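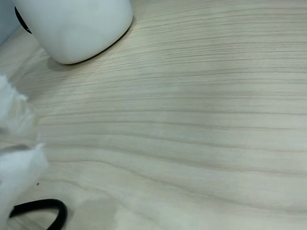

3. Setting up and warping your Flendo loom

By now the frame is screwed together, the wood has had its coat of wax and you're itching to get some yarn on it. This is the part we love most! Warping looks fiddly on paper, but your hands pick it up quickly, and by your second project you'll hardly glance at these pages.

Set aside a quiet afternoon for the first go. If you have a friend handy, rope them in for step 11.

What you'll need

The loom, with the heddle out of its bracket
The warping peg and its clamp
Both table clamps
Threading hook
The six cardboard packing sticks from the flat envelope
Smooth, strong yarn (an 8-ply wool or a cotton is perfect)
Scissors

Save the fluffy mohair for later. It's gorgeous, but it clings to itself in the heddle and you'll spend your afternoon picking it apart.

3.1 Preparing the table

1. Choose a steady table at least 90 cm long. A kitchen table is great. Glass tops are not suitable for clamping.

2. Wipe the tabletop down and let it dry fully. Crumbs under a clamp leave dents.

3. Set the loom down with the back beam level with the table edge, and the front beam facing away from you, towards the peg.

4. Slip a felt pad under each clamp and tighten until the loom doesn't shift when you give it a gentle tug.

CAUTION: Finger-tight plus a quarter turn is plenty. Over-tightening can bruise a softwood table and may bend the clamp.

5. Clamp the warping peg to a second table or a sturdy shelf, straight out from the front of the loom. The distance from the back beam to the peg is the length of your warp. For a scarf, allow the finished length plus an arm's length for fringe and waste.

Note: Keep children and pets out of the room while the yarn is stretched across it. Cats find it irresistible.

3.2 Threading the slots

6. Drop the heddle into the upright bracket. It will take up to 200 warp ends across its full width, but a first scarf needs far fewer. Find the centre, measure out half your scarf width to each side and mark both spots with a scrap of bright yarn.

7. Put your ball of yarn on the floor behind the loom, where it can roll freely. Tie the loose end to the back stick with a double knot.

8. Starting at one marker, push the hook through the first slot, catch a loop of yarn and pull it through. Walk the loop over to the peg and hook it on.

9. Go back to the loom, take the yarn around the back stick and pull a loop through the next slot. Keep going to the second marker. Every loop should feel about the same, snug but with a bit of give.

10. Cut the yarn and tie it to the back stick.

Tip: Want stripes? Change colours at the back stick, and tie the new colour on where you cut the old one. Farhad Salehi, who drew up the first Flendo, still leaves his stripes to whatever is in the basket, and they come out beautifully.

3.3 Winding on

11. Lift the loops off the peg, holding them together firmly, and cut through the end. Have your friend hold the bundle with an even pull while you turn the back handle.

12. As the warp rolls on, lay a packing stick between the layers with each full turn until you run out, then carry on with strips of brown paper.

13. Stop when the ends hang a hand's length past the front beam. Check that the pawl has clicked into the gear.

CAUTION: Never lift the pawl with your fingers between the gear teeth. A tight warp lets go fast.

3.4 Threading the holes

14. Each slot now holds two strands. Take one out and draw it through the hole just beside it, always on the same side. Leave the other where it is.

15. Work right across, then look along the heddle in good light. You should see slot, hole, slot, hole, with one strand in each. If you've skipped one, fix it now.

16. Tie the ends to the front stick in small bunches, starting in the middle and working outwards. Pat the warp with a flat hand and re-tie any bunch that feels slack.

If a heddle tooth has cracked in the post, ask for part no. 382 and we'll send a new heddle out from Plurnton.

Now lift the heddle, look at that lovely open shed, and turn to section 4 to wind your first shuttle.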